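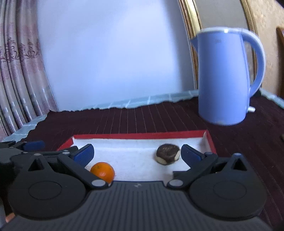
A small orange, left, and an item shaped like a mushroom, right.

Home Animals Plants Earth Space Make It
Search Lotum Kids Enter a word Go

Which Part of the Plant Are You Eating?

By Kiri Whitelaw
8/7/21

Most plants have the same main parts. They have roots, stems, leaves, flowers, fruits, and seeds. People eat all of these, but we don't eat every part of every plant. Rhubarb stems are fine in a pie, and rhubarb leaves are poisonous. Tomato plants have leaves that should be left alone and fruits that are good to eat.

This page goes through the parts, starting at the bottom of the plant.

Roots

A root holds a plant in place. It also takes in water and minerals from the soil. Some plants use a thick root as a storeroom. They make sugar in their leaves when the sun shines, and they send part of it down to be kept underground. When winter is over, the plant uses the stored food to grow flowers and seeds.

Carrots, beets, parsnips, and radishes are storage roots. Farmers dig them up before the plant has a chance to use the food inside. If you leave a carrot in the ground for a second year, it will send up a tall stalk with white flowers on top. By then the root is woody and not very nice to eat.

Sweet potatoes are also roots. Regular potatoes are something else.

Stems that grow underground

A potato is a stem. It is hard to believe, because it grows in the dirt and looks nothing like a stalk of celery. The clue is in the eyes. Each eye on a potato is a bud, and buds grow on stems. Leave a potato in a dark cupboard for a few weeks and the eyes will start to sprout. A thick underground stem like this is called a tuber.

Another kind of underground stem is called a corm. A corm is short, round, and solid all the way through. Taro is a corm, and so is the water chestnut that you may have crunched in a stir-fry. 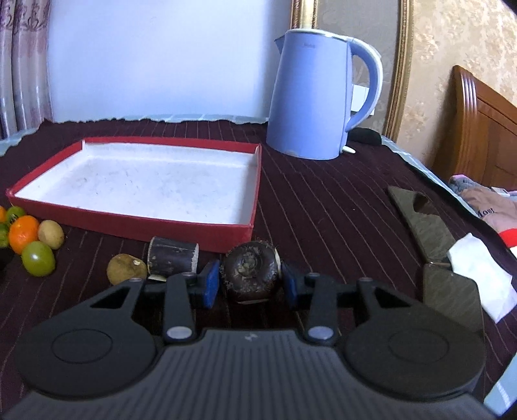
Corms often have rings going around them. The rings mark the places where leaves were once joined on. Many corms are also covered by a dry, papery skin, which helps to keep the inside from drying out. Taro has to be cooked before anyone eats it. Raw taro contains tiny sharp crystals that make the mouth and throat sting and itch.

Water chestnuts aren't nuts, in spite of the name. The plant they come from is a kind of sedge, a grassy plant that grows in shallow water and mud.

Onions are different again. An onion is a bulb. Cut one in half and you will see layers. Those layers are thick leaves wrapped around a very short stem at the bottom. A corm has no layers like that.

Stems above the ground

Asparagus is a young stem, picked when it is still tender. If it isn't picked, it grows taller than many grown-ups and turns feathery. Sugar cane is a stem too. It is a giant grass, and its juice is boiled down to make sugar.

Celery fools a lot of people. The long, crunchy part is a leaf stalk, which is the part that joins a leaf to the stem. The strings that get stuck in your teeth helped to hold it upright.

Leaves and flowers

Lettuce, spinach, cabbage, and kale are leaves. Tea is made from leaves that have been picked and dried, and so is mint tea, though the two come from different plants.

Broccoli and cauliflower are bunches of flower buds. If broccoli is left to grow, the green buds open into small yellow flowers. Globe artichokes are flower buds as well.

Fruits

A fruit is the part of a plant that grows from the flower and holds the seeds. To a scientist, it makes no difference if it is sweet. Cucumbers, peppers, pumpkins, tomatoes, and green beans are all fruits. Cooks call them vegetables because of how they are used in meals, and that is fine too. The two groups of people are using the word for different jobs.

An orange is a kind of berry. Scientists have a special name for citrus berries: hesperidium. The peel has tiny pockets of oil in it, and that oil is what you smell when you start to peel one. The inside is split into segments, and each segment is packed with little sacs of juice.

Seeds

Peas, rice, wheat, corn kernels, and sunflower seeds are all seeds or have seeds inside them. A seed carries a baby plant and a supply of food to get it started. Bread, pasta, and breakfast cereal nearly all begin with seeds.

What about mushrooms?

Mushrooms are sold with the vegetables, but they are not part of any plant. They are fungi. A fungus can't make its own food from sunlight. It feeds on other things, such as dead wood or fallen leaves. The mushroom is the part that makes spores, and the rest of the fungus is a web of fine threads hidden below. Never eat a mushroom you find outdoors.

Try a kitchen sort

Ask a grown-up which foods you may use. Put them on a tray and make a paper label for each group: root, stem, leaf, flower, fruit, seed, and "not a plant." Give yourself 30 minutes. Look for eyes, rings, layers, and seeds before you decide.

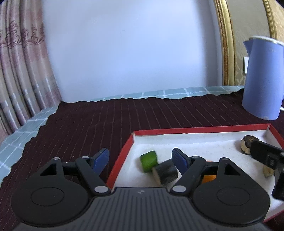
A tray with raised sides.

Some foods will be hard to place. Ginger is an underground stem. A strawberry has what look like seeds on the outside, and each of those is a tiny fruit with a seed in it. Wash your hands when you are done, and put the food back where it came from.

Words to know

Bulb: a short underground stem with thick leaves wrapped around it.
Corm: a short, solid underground stem.
Fungus: a living thing that is neither plant nor animal. More than one are called fungi.
Spore: a tiny cell that can grow into a new fungus.
Tuber: a thick part of an underground stem that stores food.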